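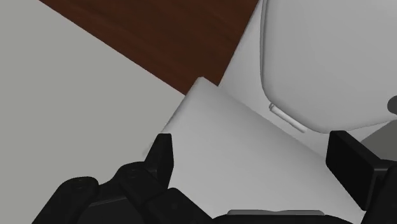

Unit 6. Planning and budgeting a gripper cell

Course: Equipment Planning for Small Automation Projects
Instructor: Engelbert Pfister
Handout for the session of October 19, 2024

6.1 Where we are in the course

In Unit 5 we wrote the task sheet. In this unit we use the task sheet to make a purchase plan. Please bring your own task sheet to the session, also if it is not finished. Students who have not chosen a task can use the common one: a two-finger gripper takes a flat, thin part between its fingers and puts it in a fixture.

A flat part looks like an easy job, and for planning it is a good one to learn with. In the simulated view the light gray piece is between a narrow fingertip on the left and a flat pad on the right. These are two different contact shapes, and in your budget they can be two different lines. Many students write only "gripper" and one price. Then the fingers, the pads and the mounting plate come later as surprises.

6.2 Simulate before you order

My advice is to spend the first money on simulation time. You can change a finger in the model in one afternoon. A finger that was already machined must be paid again.

Questions which the simulation should answer before the order goes out:

Does the part fit in the opening of the gripper with some space left?
Do the fingers touch anything near the part when they close?
From which direction can the arm come, if other objects stand beside the part?
How much of the part is hidden from the camera when the gripper holds it?

Be careful with one point. The model surfaces are smooth and have even shading, and real surfaces are not like this. Friction, dust and small bends in the part must be tested with real pieces. Keep a line for test material in the budget, even if it is small.

6.3 The cost lines

Maricruz Varela did the Tivton plan with last year's group and she allowed me to use her numbers. All amounts are in dollars and without tax.

Gripper body, Botix, one piece: 2,095
Fingertip and pad set, Cordero: 409
Mounting plate and screws, Rurnard: 38
Total for hardware: 2,542

The arm is not in this list. It was bought before, from another budget, and this is a normal situation in small companies. But you should write in the plan that the arm exists and which flange it has. If the reader does not find this information, he will think you forgot it.

Also not in the list are the hours of the people. At Tivton the installation was done by their own staff and they did not want to show it. I do not agree with this. Put the hours in a separate table, with no price if your company does not permit a price.

6.4 Delivery time

The fingertip set had a delivery time of 9 weeks. The gripper body came much earlier and waited on a shelf. It was not a big problem for them, but the warranty of the body started on the day of delivery, and so a part of the warranty was used for nothing.

When you make the schedule, start with the longest delivery and count back from the day of the first test. For the course project the first test is in March. Ask each supplier for the delivery time in writing, and ask if it counts from the order or from the approval of the drawing. This difference can be several weeks.

6.5 New or used

A used gripper body can be a reasonable choice for a test cell. Before you agree, ask for:

the number of cycles, if the controller saves it
the cable and the connector, because these are often missing
the software version, and if the supplier still gives support for it
a short test with your own part

I would not buy used fingertips. They are cheap in comparison with the body and they take most of the wear.

6.6 Homework

Write a purchase plan of one page for your task. It must have the cost lines, the delivery time of each line, and one paragraph about what you checked in simulation and what is still open. Add a second choice for the most expensive line.

Please do not round the prices from the offers. Write the number which is in the offer, and put the offer behind the plan as an attachment. Plans without offers will be returned without a grade, and you can hand them in again one time.

Reading for Unit 7: the chapter about maintenance contracts, only the first half.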